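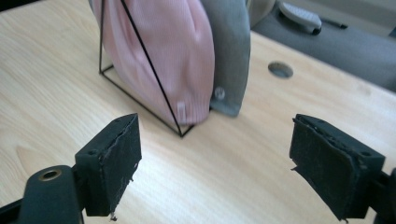
How to put a hand-held gripper kit through its paces before you pay for it

Tekell sells a hand-held gripper tool for recording picking jobs, and the sales pitch is that you squeeze the handle, pick things up all afternoon, and go home with training data a robot arm can use. The brochure calls it ready out of the case. I have had the trial kit on my own table since December and I would put it differently: ready if you do the checks below, and possibly not even then.

What follows is the routine I now use on any kit of this type. I wrote it for the Tekell, but I ran most of it on the older Ledimberg as well. You need a table, some soft goods, a small screwdriver, masking tape, a ruler and an afternoon. Leave the sales rep at home if you can.

Step 1. Look at the pads before you look at anything else

The fingers on these tools are plain black blocks with a softer pad on the inside face. The block will outlast all of us. The pad is what you are really buying, and buying again.

Tekell rates its pads at 3000 grips. I can't tell you where that figure comes from, because the manual doesn't say what was being gripped. A smooth plastic box is one thing. A ribbed knit hat is another, and a hat hanging on a wire stand is worse again, as the pad can catch the metal on the way in and on the way out.

Run a fingernail lightly along all four edges of each pad. Frayed edges, split strips and little crumbs of black foam are all wear, whatever the rep calls it. The word used to me was "bedding in". A pad with flaps standing up from the edge is past bedding in.

Check the left and right pads separately. They don't wear evenly, and the kit gives you no warning when one gets ahead of the other.

Step 2. Check the mounts

Each finger is held to its arm by a bracket. Close the tool on a folded tea towel, hold it closed, and try to rock each finger side to side. There should be no play. If there is, tighten the screws and try again. If it comes back within the hour, write that down and send the kit back.

Mark the finger position with a sliver of masking tape on the bracket before you begin. It is much easier to argue with a supplier when the tape no longer lines up.

Step 3. Set up a job that isn't flattering

The Tekell demo uses foam cubes on a black mat. Anything can pick up a foam cube.

I use hats. Knit beanies, mostly, in pale colours as well as dark, draped on a thin black wire stand on a light wooden table. It is a nasty little setup for good reasons. Black wire and black fingers are easy to confuse in the recording. Knit stretches, so the hat moves before it lets go. The cuff at the bottom is thick and the crown is not, so where you grab makes a big difference.

Put a second hat close behind the first, in a different colour, so that they overlap from where you are standing. Grey behind pink works well. Now the tool has to take one without dragging the other, and anyone labelling the footage later has to be able to tell where one stops.

Don't clear the background. Leave the couch where it is, and whatever is on it. Homes and shops are messy and a kit that only works in front of a plain wall is a kit for plain walls.

Step 4. Do the grips

Work in sets of 7. For each set:

Start with the tool back from the stand, fingers open, pads facing each other.

Come in at a steady speed with one finger on each side of the fabric. Keep clear of the wire if you can, and note it when you can't.

Close gently. Lift until the hat is free of the stand. Hold for 5 seconds.

Put it down flat, open fully, back away.

Re-drape the hat by hand and go again. Change the angle between sets, and take at least one set by the cuff and one by the crown.

Write down every slip, every snag and every time the stand moves. Do it on paper at the time. The Tekell software marks a grip as good once the fingers have closed and opened again, and in my trial it gave a cheerful green tick to a grip that had picked up nothing at all.

Step 5. Look at the pads again

Go back to the fingernail test. Wipe the table first, then check it for fresh crumbs after each set. If you are planning to use the tool around clean stock, knitwear especially, hold the goods up to a window and look for black specks in the ribbing. A shop with white scarves will not thank you for the data.

Step 6. Watch the footage all the way through

Not the highlights. Watch for these:

Both fingers should stay in view while open. If one drifts out at full opening, the mount is off.

You should be able to tell the pad from the wire at the moment of contact. Bright light from above and one side can help here, but it can also wash out the far corner of the picture, so try it with the blind down too.

Small details such as a sewn-on label or a round patch should stay clear enough to find again from one clip to the next. I don't need to read them. I need to know which way round the hat is.

How the two kits compare

The Ledimberg is heavier and its handle is tiring by mid-afternoon. Its pads are a harder material that slips more on knit, but they held their edges. The Tekell grips fabric better from the first try, and I will give it that freely. It is also the nicer one to hold.

What I don't accept is the running cost on the order form, which assumes the full 3000 grips from every pair of pads. Ask for the price of spare pads in writing, ask how long they take to arrive, and ask whether ragged edges count as a fault under warranty. My first answer was yes and my second, from the same office, was no.

If you are buying for soft goods, budget for far more pads than they suggest and make a pad check part of the morning setup. If you are only moving boxes, skip Step 3, do the rest, and see whether you can get the trial period extended before signing.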